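Chapter 6. Open Day at Warnbridge

Visitors to the Verden lab come hoping for a robot that dances. They get two arms and some basketware. 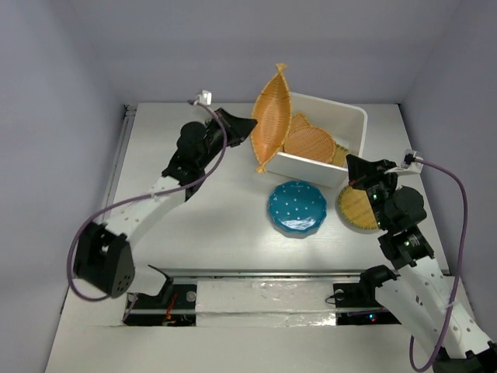

6.1 What a Demonstration Shows

A demonstration is a performance, and the audience is rarely told how many rehearsals it took. Before the March open day, the Warnbridge team logged 81 practice runs – a figure left off the poster. In this chapter you will learn to ask for it politely, preferably before the coffee runs out.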